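4.2 Bun transfer on the Plostano cell

Longest task in the set, and the one where our method differs most from the baseline. 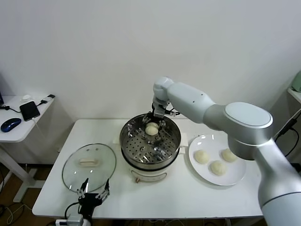 Figure 4. Bun transfer task, head view. One bun in the steamer basket, three on the plate, lid off to the left.

Setup. Two arms, one head camera, one electric steamer pot with a steel basket, glass lid, white plate. Four buns per episode. Start states are mixed: buns can be split any way between basket and plate, and the policy has to read the split from the head view alone. No object poses given, no markers on the table. Language input is held fixed so it carries no information here.

Data. We collected 141 teleoperated demos, all in September, same table. Of these, 26 were held out for validation and never touched during tuning. Demo length varies a lot, mostly from slow approaches over the basket - operators were careful near the rim. We did not trim these pauses. An earlier run with trimmed pauses gave jerky descents and we dropped it.

Training. Same recipe as Section 4.1, only change is the action chunk, cut to about half. Long chunks overshoot on the way down. The Jumby encoder stays frozen, the Ormsby action head is trained from scratch. Gripper width is predicted as a continous value. Binary open/close squashed the buns in early tests and left dents that then threw off the next grasp.

Result. The baseline reaches for the basket first whatever the split, even with all buns already on the plate. Ours picks the right side in most start states. Remaining failures are of two kinds: grasp lands on the rim, or two buns touch on the plate and both get dragged. The second is worse as the episode rarely recovers from it. Glare on the metal rim may play a part in the first, we have not seperated this out. Per-split numbers are in the appendix, along with the Testidden ablation (wrist view added, head view masked).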